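Sunday, pouring again

Up at the bench before nine, tea going cold, want to get the flask set to 76 before anybody rings. Left arm idle for this one, right arm does the lot.
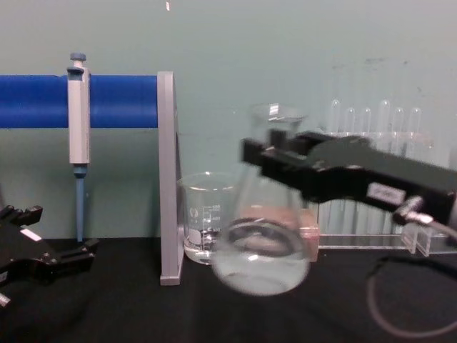 Morning

Slow start. Grip on the neck is the whole game. Too high and the flask swings, too low and the fingers are in the way of the lip when it tips. Did 2 throwaways to get my hands back, then started saving.

Kept the pipette on its stand and the tube rack at the back in every take, same as Narberg want. Their note says clutter stays in, the model has to learn to ignore it. Fine. But it means the right arm comes in past the rack each time and I hold my breath each time.

Clear liquid in clear glass against pale green. Whoever picked this at Arkine never had to label it. I asked for dye in April and was told no, keep it plain. Still cross.

Threw out 3 before lunch. One where I dithered over the beaker for ages, one where I let go early, one where the recorder hadn't started and I did the nicest pour of the day to no one. Typical.

Afternoon

Better. Stopped thinking about my wrists. The takes that feel dull are the good ones – steady lift, across, tip, back, set down. When I try to be clever it shows in the playback, little wobbles all the way along.

Cable on the right gripper bothers me. Loops down onto the table and I keep wanting to steer round it. Must ask Utance for a clip or a longer lead, and write it on the board this time insted of just saying it.

Also the cloth. Creeps forward, goes into folds at the front. Smoothed it twice and then left it. Different folds, more variety, that's my excuse.

Lakatos training run needs 1,000 across all the tasks and I try not to do the sum. Pouring, then tubes into the rack, then the pipette, which I am dreading. Getting it off the bar one handed is horrid even with real fingers.

Evening

Got to 76. Last few a bit ropey, marked them so they can be looked at seperately. Shoulders like concrete. Watched some back at double speed and it looks almost easy.

Tomorrow – left arm tasks, warm up first, charge the headset, buy milk.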